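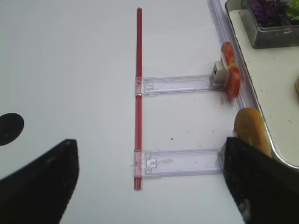

Test bench at Kendport, lower bracket and bread.

The arm stopped at cycle 86 and Ebony Hoani got the call while she was still on the train. By the time she reached Kendport the night man had gone home and left a note on the cabinet door. It said: Stopped. Started it again. Stopped. Have not touched it since.

She put her bag on the chair and read the log. The force limit had tripped twice on the right finger, both times on the same move. The second trip was higher than the first. After that there was a gap, and then a line she didn't like, which said that the limit had been raised from the bench at ten past four.

She rang Whitcombe.

"Did you change the limit?" she said.

"Which limit?"

"The grip. Somebody put it up in the night."

"Estow asked for a clean run," Whitcombe said. "They want 2,000 cycles before they sign. If it stops every time it feels something, we'll be there until August."

"It's supposed to stop when it feels something."

"It's bread, Ebony. It's picking up bread."

She said she would ring him back. The cell was still live and the gate was shut. She turned the key, took it out and put it in her coat pocket, then hung her tag on the switch. She had done this at Floslow for six years, and the one time she hadn't, a man called Peter had lost the end of his thumb. It had been her key. Peter had been decent about it, and she still didn't like driving past his road.

She sat down and brought up the pictures from the wrist camera, going slowly.

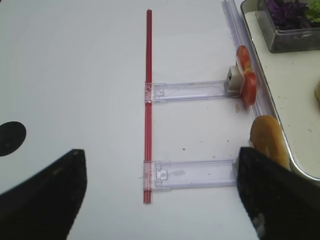
The fault was not in the sensor. She had been ready to blame the sensor, and she had a spare in her bag to fit. But the arm was being told that there was bread on the bench and nothing near it, and the clear bracket ran out from the red rod to the tip of the right finger and went in underneath. She could follow the edge of the plastic if she looked for it. The software took it for table. It had gone down for the roll and come down on the bracket as well, and the finger had pushed, and the limit had done what it was there to do.

She wrote that in the report in two lines. Then she looked at the higher limit again and worked out what it would have done to the bracket, and after that what it would have done to a hand.

The day shift came in at eight. There was a boy with them she hadn't met, in an overall too long in the arms. He went straight to the gate and put his hand on the latch.

"Leave that," she said.

"I've got to clear the crumbs. They told me to reach in between runs. It's quicker."

"Who told you?"

He looked at the others. None of them said anything.

"You're not in trouble," she said. "Does the power go off when you reach in?"

"It waits," he said. "There's a pause. You get used to how long it is."

She took the key out of her pocket and looked at it, and put it back.

Whitcombe rang at nine. Estow had been on to him. They had heard there was a delay and they had another supplier who could promise 3,000 cycles, and was it running yet?

"No," she said.

"What do I tell them?"

"Tell them it can't see clear plastic. Tell them the gate can be opened with the arm live. I've put the limit back and I've locked it off."

"How long?"

"I want a switch on that gate first. Then the camera."

"And if I send someone down to start it?"

"They'll need my key," she said.

He was quiet for a bit. She could hear a kettle going at his end. Then he asked what sort of switch, and what it cost, and she found a pencil and told him. The boy had sat down on the step outside with his sleeves pushed up, waiting to be given something to do.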